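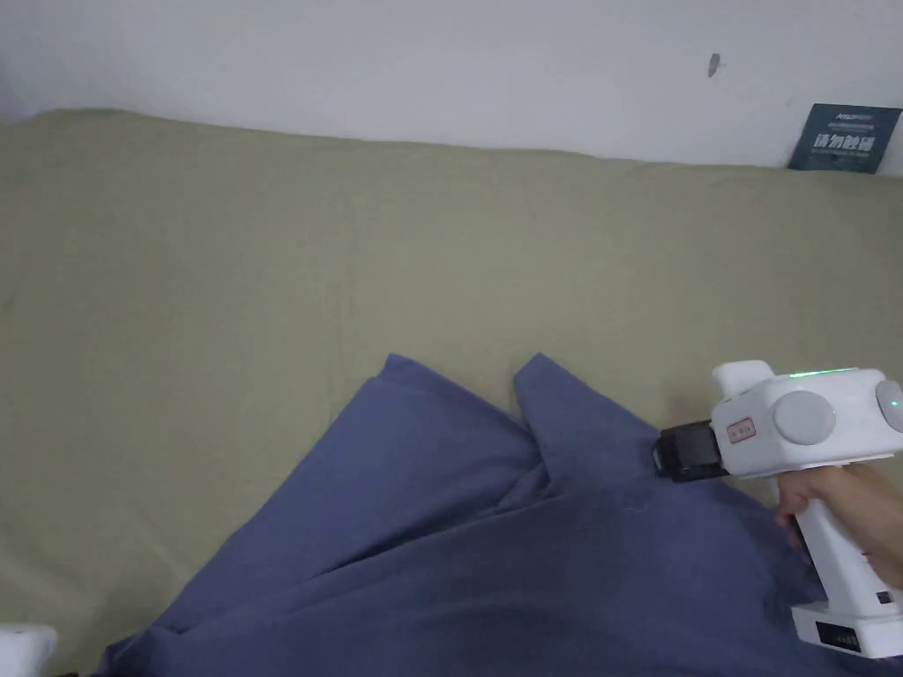 January, dye bench, morning

Second go at matching the Kerent olive on washed cotton. The first lot came out too yellow once it had been through the machine, so I have dropped the yellow a touch and left the black alone. Salt as before. Water from the filter tap this time, as Tamara asked.

Bath up to 60 by the dial, but my thermometer said less, so I went by the thermometer. The dial on the small vat has been reading high since before the break. Emilian has the part number for a new probe, Todis have them in stock, order not sent yet.

Swatches in at 9.20. Stirred by hand for the first stretch, then every few minutes. Soda ash added in two lots. I put the first in too fast and got a bit of speckling on 38, which was nearest the side. 39 is clean. Keep both - 38 is worth having to show Traian what the speckle looks like before he does the Neagu order.

Total time in the bath 70 minutes. Rinsed cold until it ran nearly clear, then hot with soap, then cold again. The hot rinse still brought a fair bit of colour out, more than I'd like. Mared thinks the cotton had some finish left on it from the mill and wants to scour the next piece twice. I'm not sure, the Nustlow cloth came from the same mill and rinsed out fine. Worth trying on a half piece.

After lunch

Dried flat and pressed. Against the Kerent card by the window 39 is close, a little dark. Under the tube lights it goes browner than the card does. Marius looked at it too and would pass it for bedding but not for the curtains, where it will hang next to their old stock. I agree with him.

Rub test, dry: fine. Rub test, wet: some green on the white cloth, grade 4 by my eye, Tamara to check against the grey scale when she has it back.

To do:

- cut a strip of 39 for the wash test, five cycles, no softener
- double scour half a piece (Mared)
- weigh the soda ash out into small tubs before starting
- chase Emilian on the probe
- new page in the recipe book for the changed yellow, old one crossed through but left in

Vat drained and wiped down. Black is getting low, almost down to the last tub.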